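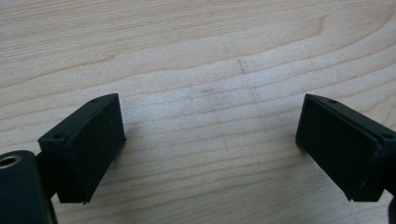
Fotis Giannakopoulos
Staff writer, food and work

2 min read

Moschos has 20 seats and has been open for 11 years, which makes it the oldest restaurant on its street. The owner, who cooks four nights a week, agreed to talk about prices as long as I came before lunch and let her keep working.

"People think the menu price is the food," she said. "Food is a third of it. The rest is rent, wages and the gas bill." Her rent went up in April to $3,210 a month. She had expected a raise, she said, but smaller.
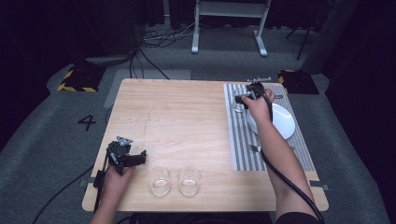 Two clear glasses near the front of the table.

She buys her fish from Skerska, a wholesaler by the harbor, and pays on delivery. The bill on the morning I visited was $411. A year ago she would have ordered more and frozen part of it. Now she orders for one day and takes dishes off the board when they run out.

"Customers were annoyed for a month," she said. "Then they started coming earlier."

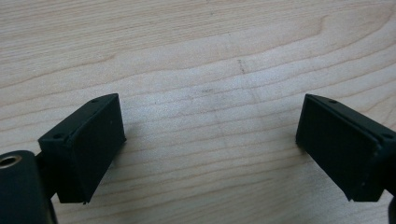

The linen was the other thing she cut. Wiltex used to pick up the tablecloths twice a week — a good service, she said, and always on time — but it cost her $845 a month by the end. She gave notice in the winter and hasn't replaced it.

Her father ran the place before her and would not have liked that. "He ironed the napkins himself on Sundays," she said. "I don't have Sundays."

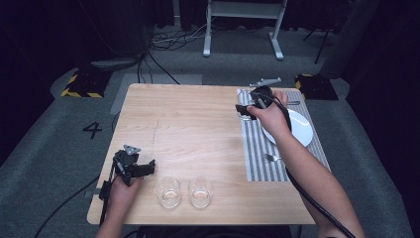

Raising prices is the part she puts off. She has done it twice in three years, both times by a dollar or two a dish, and both times she rewrote the menu late at night so she wouldn't change her mind. What she won't do is charge for bread or water. She doesn't think a bare table has to look cheap, either. A gray and white striped placemat on pale wood, with a white plate and a couple of plain glasses, is enough for her. "You can wipe the wood down," she said. "Then you sit the next people."

I asked if she would sign another lease. She said to ask her in the fall, and went to see about the fish.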